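Lists > Field Robots > Navigation and Safety
Subject: Re: Prerden path, rover left the pavement on the bend

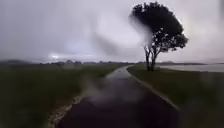
I pulled the logs from the Irnham unit last night. The camera localizer dropped from 63 matched features to almost none over 40 frames, and confidence stayed high the whole time. The planner had no reason to slow down and kept its last heading into the left bend. The right wheels went over the edge before the bumper stop tripped.

> We run the same Zudow stack at Ngau and have not seen this.
> Are you sure it isn't wheel slip? Ours drifts on wet
> asphalt, but never by more than a few inches.

I checked slip first. Wheel odometry and the gyro agree to within 35 mm up to the stop, so I don't think so. My guess is water on the lens cover plus glare off wet pavement – the path detector was calling the bright stretch sky.

For now I have capped speed in rain and set a hard stop when the feature count falls below a fixed limit. It stops too often, about every 100 meters in drizzle. I can live with that until the confidence estimate is fixed.

Could you send a wet run from Ngau, with raw frames? Ours are on the shared drive under March.

Filed under: localization, weather, incident
3 replies | 0 shares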